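Elwood Real Estate Community Board
Category: Buying & Selling > Agents and Commissions
Mar 16, 2019 - posted by porchlight_pam
14 comments | 6 shares

Listing agent wants a 6 percent commission and a six month contract - normal?

We're getting our house in Elwood ready to list. The agent we met with works out of the Fahy office. She wants six percent total, split between her side and the buyer's side, and a listing agreement that runs until September. My brother-in-law says nobody should sign for longer than three months. The house is a three bedroom ranch with a new roof and an old kitchen. She seems to know the area and her suggested price was close to what we expected.

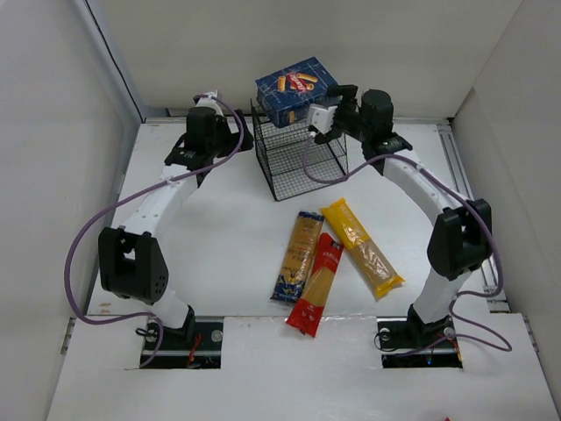 The other thing is a $400 "transaction fee" on top of the commission. She said it covers paperwork and file storage. I asked if it could come off and she said she would have to check with her broker. We haven't signed anything yet.

gutter_guy
Everything in that contract is negotiable, including the fee. I sold two years ago with Solance and paid five percent with a 90 day term. Mine had a transaction fee printed in it too. I crossed it out, initialed it, and handed it back. They signed.

tessellate
Six is still common around here for a house that size. I would worry less about the rate and more about what you get for it. Ask who pays for the photos, how many open houses, and whether she'll be at showings herself or send an assistant.

porchlight_pam
Photos are included. She said two open houses in the first month and more if we need them. I didn't ask about showings.

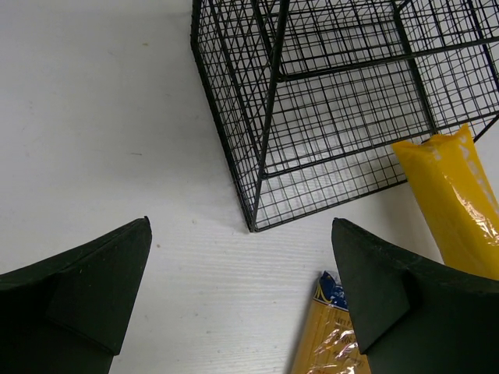 Elwood Sellers Group

quarteracre
I disagree with gutter_guy on the term. Ninety days sounds good until your house goes under contract on day 80 and falls apart over the inspection. Then you're renewing anyway. What you want is a cancellation clause. Ours said either side could end it with written notice, and we had to wait out a short period before listing with somebody else. That mattered more than the end date.

gutter_guy
A short term does the same thing with less paper. If the agent is doing the job you renew. If she isn't, you don't. I've read cancellation clauses that made the seller pay back the marketing costs.

quarteracre
Then you read it and strike that part. You just said everything is negotiable.

gutter_guy
Fair enough. I'd still take the 90 days.

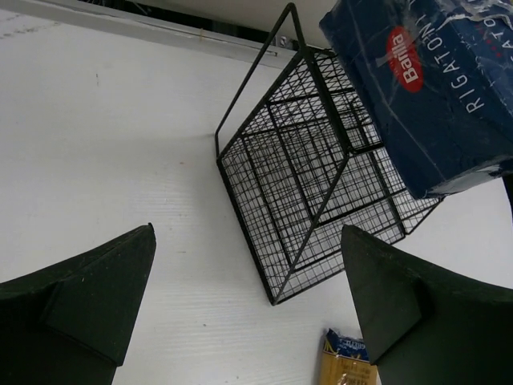 porchlight_pam

Update. I called her back this morning. She'll drop the transaction fee and go to four months. She won't move on the six percent. She says a lower split to the buyer's side means fewer agents bring people through. Is that true or is it something they all say?

tessellate
Some of both. Buyer's agents can see what the split is before they show the house. In a slow market I think it makes a difference. Right now there were 35 listings in all of Elwood when I looked, so I doubt anyone is skipping yours.

ranchhand_rob
You could leave the buyer's side at three and ask her to take two and a half on her own side. That's what we did. It took one phone call.

mudroom
Has anybody used Skiditz? They do a flat fee listing and you handle the showings yourself. I'm thinking about it for my mother's condo.

ranchhand_rob
My neighbor did. He got the sign, the lockbox and the listing, and after that he was on his own. He was fine with it but he's retired and home all day. Better to start your own thread - this one is going to get confusing.
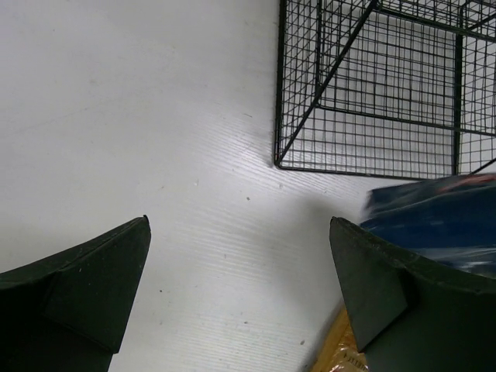 Dark green tips on either side of a pale surface

porchlight_pam
I like the idea of asking for two and a half on her side. I'll also ask for a cancellation clause with no marketing payback, in writing. Do I need a lawyer to look at it?

quarteracre
I had one read ours before we signed. It wasn't expensive. Also check the protection period, the part that says she still gets paid if somebody she showed it to buys after the contract ends. Get a list of names from her when it expires.

tessellate
Second that. And don't redo the kitchen before you list. Clean it and paint it.

gutter_guy
Paint yes. I'd change the counters too if they're bad.

tessellate
You won't get it back.

Tags: listing agreement, commission, selling a home, Elwood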